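I'm going to say it: most of us should stop buying new clothes for a year. I tried it in February with one rule, nothing new unless something wore out, and I'm still going strong!

My closet had 40 tops in it. I wore 9. The rest just hung there making me feel guilty every morning, and I still told myself I had nothing to wear. My worst habit was the Dirken sale emails - I'd open one over coffee and be $311 poorer by lunch.

People say it's bad for the shops. Maybe, a little, but the mending place in Plundik has a six-week wait now, so the money is going somewhere (and they do beautiful hems).
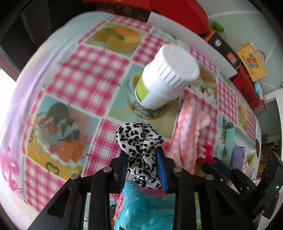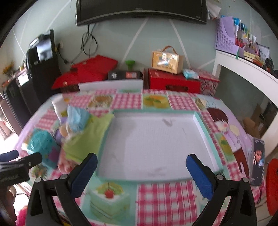 I do miss the thrill of a package on the porch. But I've got a coat I love again after years of ignoring it, with new buttons and a proper lining, and I'd wear it in May if the weather let me.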